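# Sidewalk Repair: Questions From Property Owners

Answers to what owners and tenants ask most often when they call the Firnevby Public Works counter. If your question is about a driveway apron or an alley, use the separate apron sheet at the counter, because the permit is different. 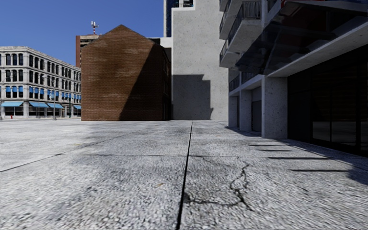 ## Who has to fix the sidewalk next to my property?

The property owner does, in most cases. Under the town code, the owner of the lot is responsible for the walk along the front, and along the side if it is a corner lot. This covers the slabs between your property line and the curb, including any short path that crosses the planting strip.

The town takes care of:

- curb ramps at intersections
- walks next to parks, schools and other public land
- slabs damaged by a water main or sewer repair
- utility covers and the concrete collar around them, unless the cover belongs to a private utility

If a private utility cut into your walk, the utility has to restore it. Call us with the address and we will look up who pulled the permit.

## How do I know if a crack needs to be repaired?

Most cracks do not. Concrete shrinks as it cures and moves with the ground under it, and a thin crack with both sides level is not a violation. We do not issue notices for hairline cracks, stains, light surface wear or differences in color between old and new slabs.

We do issue notices for:

- a raised edge high enough to catch a shoe or a wheel
- a slab that rocks when you step on it
- pieces missing or loose
- a gap wide enough to trap a cane tip
- a slab sunk enough to hold water across the full width of the walk

If you are not sure, ask for an inspection. An inspection you ask for is free, and it does not start the notice process unless the inspector finds something that needs urgent attention.

## What about the straight lines? Are those cracks?

No. There are two kinds of straight line in a sidewalk. Shallow grooves are control joints. They are cut or tooled into the surface so that if the concrete cracks, it tends to do so along the groove. Deeper joints that go all the way through are expansion joints, and they are usually filled with fiberboard, cork or a flexible sealant. They give the slabs room to swell in hot weather.

Do not fill an expansion joint with mortar or concrete. The slabs will push against each other and one of them may lift or chip at the edge. If the old filler has rotted out, clean the joint, put in foam backer rod and cover it with a sealant made for outdoor concrete.

## Can I fill a crack myself?

Yes, and you do not need a permit. Patching and sealing count as maintenance.

For narrow cracks:

1. Pull out weeds and scrape away anything loose.
2. Brush or blow the crack clean. If you rinse it, let it dry for a full day.
3. Fill it with a concrete crack sealant from a tube. Keep the sealant slightly below the surface.
4. Keep people off it for as long as the label says.

For wider cracks, use a polymer-modified patching mortar. Knock off any weak edges first. Check the label for the lowest temperature you can work in. In this area most patching products are not reliable after October.

Filling a crack keeps water out and slows further damage. It will not fix a slab that is moving, and the crack will open again if the cause is a root or a washed-out base.

## Can I replace a slab myself?

You can if you own the property and live there. You need a sidewalk permit, and you have to call for an inspection twice: once when the forms and base are ready, and once after the concrete has been finished. Do not pour before the first inspection. If you do, we may ask you to take it out.

Rental and commercial properties must use a contractor who is registered with the town.

## How much does a permit cost?

The fee is $68 per address. It covers any number of slabs on the same frontage as long as the work is done under one permit. Corner lots count as one address. There is no fee for work ordered by the town after damage by a street tree.

## How long is the permit good for?

Until the end of the construction season in which it was issued. If the work has not started by then, the permit lapses and you have to apply again. If it has started but is not finished, call us and we can usually extend it.

## I got a notice. What happens now?

The notice lists the slabs that need work and has a small sketch of your frontage. Inspectors also mark the slabs with white paint. The paint wears off, so go by the sketch if the two do not match.

You have three choices:

- **Do the work or hire someone.** Get the permit, finish the work and call for final inspection. The notice is closed when the inspection passes.
- **Join the town program.** The town's contractor does the work and you are billed the contract price.
- **Object.** Send a written objection to the address on the notice before the date printed on it. Say which slab you are objecting to and why.

If we do not hear from you by the due date, the address is added to the town program automatically and billed with an administrative charge.

## Can I pay over time?

Yes, if the town's contractor did the work. Bills can be spread over 18 months with no interest. The form is on the back of the bill. If your bill is over $2000, you can ask for a longer plan, but those are reviewed one at a time and interest may be added.

We cannot offer a plan for work done by a contractor you hired.

## A tree root is lifting my sidewalk. Can I cut it?

Not without approval. Cutting a large root can kill the tree or leave it likely to fall. This applies to street trees, which are the ones between the walk and the curb, even if you or an earlier owner planted them.

Call us first. The town forester, Kusum Nigam, looks at every request that involves a street tree. She may approve the cut, or ask that the walk be narrowed, ramped over the root or moved a little to one side. Visits are scheduled by neighborhood, so the wait depends on where you live.

If the tree is on your own lot, the decision is yours, but you are still responsible for the walk.

## What is the difference between grinding, lifting and replacing?

**Grinding** shaves down a raised edge. It is the cheapest choice and takes less than an hour for most slabs. It leaves a rougher, lighter strip where the stone in the concrete shows. We do not accept grinding if it would make the slab too thin.

**Lifting** raises a sunken slab by pumping grout or foam under it through small holes. The slab has to be in decent shape. A slab broken into several pieces will not lift evenly.

**Replacement** means taking out the slab and pouring a new one on a compacted base. It costs the most, and it is the right choice when the concrete itself is failing or the pieces have shifted.

Ask for a price on all three if your contractor offers them. Some only do one.

## How thick does the new concrete have to be?

The dimensions are on the standard detail drawing that comes with your permit. Walks that cars drive over are thicker than ordinary ones. The drawing also shows joint spacing, cross slope and the base material. Give your contractor a copy. Many failed inspections are for cross slope, meaning the walk tilts too much toward the street or does not drain at all.

## Do I have to match the old finish?

A light broom finish is required, with the brush strokes running across the walk. Exposed aggregate, stamped patterns and smooth troweled finishes are not allowed on new slabs in the public right of way because they can be slick when wet. Existing decorative walks in the downtown district may be repaired to match. Ask before you order anything.

New concrete will look lighter than the slabs next to it. This evens out somewhat over a few years.

## How long before people can walk on it?

Keep it closed for 2 days in mild weather and longer if it is cold. Keep vehicles off for at least a week. You need barricades at both ends and a sign pointing people to the other side of the street. Tape tied to a lawn chair is not enough. If you live on a bus route, tell us before you close the walk so the stop can be moved.

## Can I use salt in the winter?

Go easy, especially on concrete less than a year old. Salt does not attack the concrete much by itself, but it causes more cycles of freezing and thawing, and the surface can flake. Sand gives traction and does no harm. Do not use fertilizer as a deicer. Products with ammonium in them break down the surface quickly.

## Somebody tripped in front of my house. What should I do?

Tell your insurance company. Take a photo of the spot before anything is changed. You may put down a cone or mark the edge with bright paint to warn people, and you do not need our permission for that. We cannot give legal advice or tell you who is at fault.

## How do I report a bad sidewalk that is not mine?

Call or stop by the counter with the nearest street address and a short description. A photo helps but is not required. You can leave your name off. We do not tell the owner who called.

## Who do I talk to if my question is not listed?

Ask for Róisín Doherty at the Public Works counter. She handles sidewalk permits and can look up the status of a notice by address. Have the notice number ready if you got one.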